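Ticket: Buyback quote dropped after handset received
Product: Illeck phone buyback
Opened by: Ghazala Farooqui
Assigned to: Joaquim Bragança
Status: Closed - adjusted

Ghazala Farooqui, 9:14 am
I sold an old phone through your comparison page in June and picked Zollbridge as the buyer. The quote was $63 for a working handset with light wear. I posted it in the prepaid satchel, and this morning I got an email saying the offer has been revised to $8 because the phone is "activation locked". I did a factory reset before I sent it, so I don't understand how it can be locked. I'd like the original price or the phone back. Order confirmation attached.

Joaquim Bragança, 9:52 am
Thanks Ghazala. I've put a hold on the revised offer so it won't be accepted automatically while we look at it. Could you tell me whether you reset the phone from the settings menu or with the volume and power buttons? Also, is the account that was on the phone still one you can sign in to?

Ghazala Farooqui, 10:20 am
With the buttons. The touch screen was slow and I found a guide that said to do it that way. Yes, I still have the account, it's my main email.

Joaquim Bragança, 10:31 am
That explains the lock. A reset from the buttons wipes the phone but doesn't remove it from the account, so when it's switched on again it asks for the previous owner's sign-in. The tester at Zollbridge can't get past that screen and grades it as parts only. You can usually clear it from a computer:

1. Sign in to the account that was on the phone.
2. Open the security page and find the list of devices.
3. Select the old phone and choose to sign out or remove it.
4. If there is a separate "find my device" page, remove it there too.
5. Leave it at least an hour before the buyer tests again.

Please don't change your account password at the same time. On some models that puts a further waiting period on the handset.
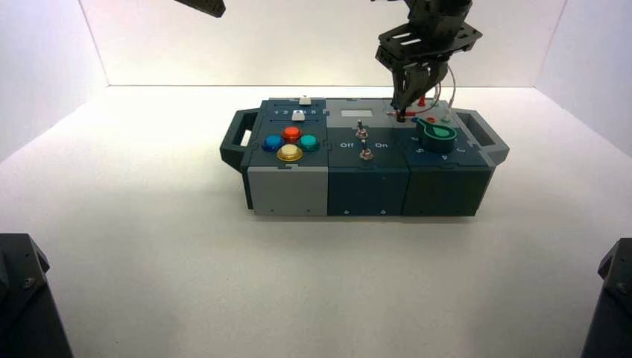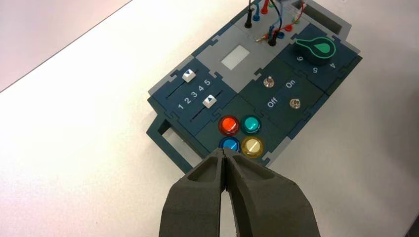 Ghazala Farooqui, 11:05 am
Done steps 1 to 4. There were two phones on the list with nearly the same name, and I removed the older one. How do I know it's the right one?

Joaquim Bragança, 11:18 am
Check the last digits of the IMEI against your order confirmation. Yours should end in 62. If you don't have the box, the IMEI may also be printed on your original receipt from the phone shop.

Ghazala Farooqui, 11:40 am
Found the receipt in the filing cabinet. Ends in 62, and the colour matches as well. So it was the older one.

Joaquim Bragança, 11:44 am
Good. I've asked Zollbridge for a retest and copied in Italo Valentini, who looks after disputed grades on their side.

Internal note, Joaquim Bragança, 11:47 am
Second locked handset from the same online guide. Can we add a line to the "before you post" page telling sellers to remove the account first, then reset from the menu? At the moment it only says to back up photos and take out the SIM. Ngaio, this one is yours I think.

Internal note, Ngaio Trevaskis, 12:10 pm
Will do. The wording on the Sorrentino listing is clearer than ours so I'll use that as a starting point. It also needs to go in the confirmation email - most people don't go back to the site once they've printed the label.

Italo Valentini (Zollbridge), 2:36 pm
Retested. Handset now goes through setup without asking for the old account. Battery, camera, speaker and charging port all pass. There is a hairline scratch on the back cover, within the light wear grade. Original offer reinstated in full. Payment will go to the bank account on the order.

Joaquim Bragança, 2:41 pm
Ghazala, the price is back to $63 and you don't need to accept anything again. If your order page still shows the $8 offer, sign out and back in and it should refresh.

Ghazala Farooqui, 3:15 pm
Order page is showing the right amount now. Thanks for sorting it. I've got my husband's old phone to sell too, so I'll take the account off that one before it goes in the post.

Joaquim Bragança, 3:22 pm
No worries. Closing this ticket. Reply to the email if the payment hasn't turned up in 2 business days and it will reopen under the same number.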